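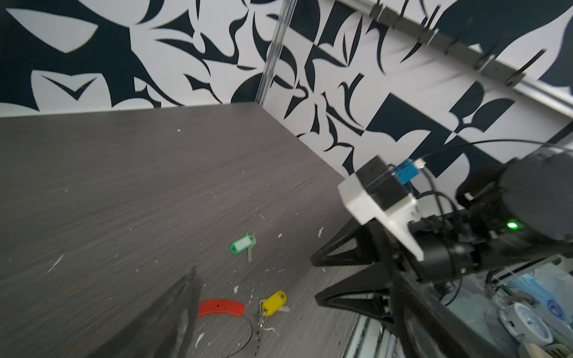

Key-sorting cell back at work in Plinddale after gripper trouble

2019-02-28

The two-armed robot cell that tags and sorts keys at Mustinine's lettings depot in Plinddale is running again, having spent most of the winter being very good at dropping things.

The cell was put in last November to deal with a backlog of 4,000 keys, the sort that pile up when three letting agencies merge and each believes the others have kept the spares. Its job is modest. One arm steadies the plastic tag, the other brings the key round, and between them they are supposed to manage something most people do while looking for their coat.

For a few weeks they did. Then the fingers began to miss. A visit from Medve, the Conbridge workshop that looks after the machine, put the blame on two things: worn finger tips on one arm, and a wrist camera that had crept out of line on its printed bracket. Neither fault was large. Together they meant the arm would reach with great confidence for a spot just beside the key.

The first cure, which was to tighten the bracket screws, lasted until the following Tuesday. The second was a new bracket, printed in white, with a deeper seat for the camera so that it can no longer tilt when its cable pulls. Medve also moved the cables back along the arm and left some slack at the wrist joint. The old run had been tied down so neatly that every turn of the wrist gave the camera a small tug.

After that came the slow part. With the camera fixed in place, the cell had to be taught afresh where its own fingers were, using tagged keys laid out on the table. Green and yellow tags went down first, being easy to tell from the dark tabletop. Bare silver keys, which throw the light back at the camera, were left for the second day, along with beaded chain, a material that everyone involved now speaks of with real feeling. Chain does not stay where it is put, and it does not look the same twice.

By the end of the visit the cell had made 286 test picks and dropped 23 of them, most with chain attached. Mustinine had hoped for fewer but has accepted the figure, noting that it kept no record of how often its staff dropped keys and would prefer not to begin.

The depot has a new routine to go with the new parts. The finger tips are to be checked every Monday and swapped at the first sign of rounding. The tabletop is to be brushed down at the end of each shift, as chips and slivers of debris had been turning up in the camera's view and, on 39 occasions in the log, had been solemnly picked up and filed.

Medve will return in a month to look at the bracket and check the alignment. Until then, keys on chains will be done by hand — at the desk by the window, as before.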